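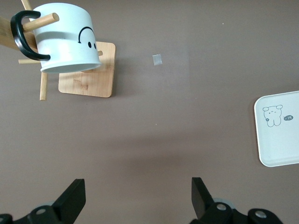

*Figure 2. Mug and tray station from the gripper camera. Jaws open, mug hanging on the stand, tray at the right.*

## 4. Preparing and running the mug demonstration

This section applies to the Killar arm installed at the Codby laboratory for the November open day. It covers preparation of the table, the start-up check, the public run, and the reset between visitor groups. Power-up of the arm and controller is described in Section 3 and is not repeated in full.

The demonstration consists of one task. The arm lifts the mug from the stand, carries it across the table, and sets it down on the tray. A member of staff then returns the mug by hand and the task is repeated for the next group.

Two staff members are required at all times: an operator, who remains at the Jikent console, and a host, who speaks to visitors and handles the objects. The operator does not leave the console while the arm is enabled. Questions about staffing should be directed to the station lead, Wenjie Jiang, at extension 694.

### 4.1 Before visitors are admitted

1. Confirm that the barrier is closed on all sides of the table and that the gate latch is engaged.
2. Confirm that the emergency stop is released and within the operator's reach. Press it once, verify that the console reports a stop, and release it again.
3. Wipe the tabletop with a dry cloth. Do not use spray cleaner during the open day.
4. Place the mug stand on the left side of the working area as seen by the gripper camera. The square base must sit flat.
5. Hang the mug by its handle on the upper peg. The open rim must face down and toward the right of the camera view, as in Figure 2.
6. Place the white tray to the right of the stand, with the bear drawing facing up. Leave the table between the stand and the tray clear of cups, badges, pens, and printed handouts.
7. Close the gate and tell the operator that the table is ready.

> **Note:** The mug may be hung with the smiley face turned partly away from the camera. The program does not use the printed face to find the mug. Visitors often ask about this, and the host may say so.

> **Caution:** Do not replace the mug with one brought from the kitchen or from home. The grip width stored in the program applies only to the mug supplied with the station. A spare is kept in the cabinet in Room 27, on the shelf below the cable box.

### 4.2 Start-up check

The start-up check is carried out once in the morning and once after the midday break. It is also required whenever the stand or the tray has been moved for any reason other than a normal reset.

1. On the Jikent console, open the project list and load program 2124. The name of the program appears in the upper bar when loading is complete.
2. Select **Manual** and set the speed to low.
3. Select **Go to view position**. The arm moves above the table and stops.
4. Select **Open gripper** and wait until the jaws are fully apart.
5. Open the gripper camera window and compare it with Figure 2. Both jaws should be visible at the bottom of the window, with clear tabletop between them. The mug should be in the upper left. Part of the tray should be visible at the right.
6. If the mug or the tray is missing from the window, stop the arm and have the host adjust the objects. Do not move the arm by hand to make the picture match.
7. Select **Step** and run the task one movement at a time. At each pause, check the space between the arm, the pegs, and the mug.
8. When the task is complete, return the arm to the rest position and reset the table as described in Section 4.4.
9. Record the result in the station log with the operator's initials.

The camera window need not match the figure exactly. Only the left side of the tray needs to be in view at this position, and the top of the stand may fall outside the window. The arm's own shadow also appears across the table under the ceiling lights. It is normal and does not affect the check.

> **Note:** If the blinds in the hall are opened or closed after the check, repeat steps 3 through 5. Strong light on the mug or on its black handle can delay detection. A delay of a few seconds before the first movement is acceptable.

### 4.3 Running the demonstration for visitors

Groups enter from the Nieto Hall side and leave by the corridor. Each group may include up to 27 visitors. Larger groups are divided at the registration desk, and the second part waits in the hall until called.

1. The host welcomes the group and asks visitors to remain behind the barrier. Bags and coats should be kept off the rail.
2. The host names the objects on the table and describes the task in one or two sentences. Suggested wording is given in Section 4.5.
3. The host checks that the gate is closed and says "Ready" to the operator.
4. The operator selects **Auto**, confirms the speed setting marked *Public*, and answers "Starting."
5. The operator presses **Run**. The host does not reach over the barrier from this moment until the operator says "Stopped."
6. During the lift, the host may direct visitors to the wall monitor, where the gripper camera window is repeated. The jaws can be followed more easily there than from the rear of the group.
7. When the mug has been released and the arm has returned to rest, the operator disables the arm and says "Stopped."
8. The host invites questions while the table is reset.

> **Warning:** The arm can begin to move without a sound or a light. Treat an enabled arm as a moving arm. No visitor may pass the barrier at any time, including for photographs.

If a visitor leans over the rail, the operator presses **Pause** and the host asks the visitor to step back. The run may be continued from the pause when the area is clear. If a visitor or an object enters the barrier, the operator presses the emergency stop. In that case the run is not continued. Disable the arm, clear the table, and begin again from Section 4.2.

Photography from behind the barrier is permitted. Flash should be discouraged, and the host may ask visitors to turn it off before the run begins.

### 4.4 Resetting the table

1. Wait for the operator to say "Stopped," and confirm on the console that the arm is disabled.
2. Open the gate.
3. Lift the mug from the tray and inspect the rim and the handle for chips. A chipped mug is withdrawn and replaced with the spare.
4. Hold the base of the stand with one hand and hang the mug with the other. The stand is easily turned if the mug is hung without holding the base.
5. Check that the tray has not shifted. If it has, return it to position and inform the operator that a start-up check is needed.
6. Close the gate.

The reset should be done without hurry. When the schedule is running late, shorten the question period and leave the reset as written.

### 4.5 Suggested wording for the host

Hosts are free to use their own words. The following text has been approved for groups with no technical background:

*"Welcome to the Killar station. In front of you is a stand with a mug on it, and next to it is a tray. The robot will take the mug off the stand and put it on the tray. On the monitor you can see what its camera sees, with the two jaws of the gripper at the bottom. Please watch the handle - it has to clear the peg before the arm can move away."*

For school groups, the host may ask the children to guess which way the arm will move first. Avoid promising that the lift will succeed. A missed lift is an ordinary event and may be presented as such.

### 4.6 Faults during a run

**The arm does not start.** Check that the gate is latched and the emergency stop is released. If both are in order, reload the program and repeat the start-up check.

**The jaws close without holding the mug.** Press **Pause**, then **Open gripper**, then **Return to rest**. Disable the arm before the host corrects the position of the mug. One further attempt may be made for the same group.

**The stand is lifted or dragged with the mug.** Press the emergency stop. The handle is still caught on the peg. The host supports both the stand and the mug before the operator opens the jaws in Manual mode. Do not pull the mug free while it is held in the gripper.

**The mug is dropped.** Press the emergency stop and keep visitors behind the barrier. Collect broken pieces with the brush and pan, never by hand, and check the floor on the visitor side before the next group is admitted.

**The camera window is dark or frozen.** Stop the run and close the window. Reopen it once from the console menu. If the view does not return, close the station and call extension 694.

All faults other than a single missed lift are entered in the station log, with the time of day and the action taken. At closing time, return the arm to rest, disable it, and proceed to the shutdown steps in Section 5. The mug is stored in the cabinet overnight. The stand and tray may remain on the table.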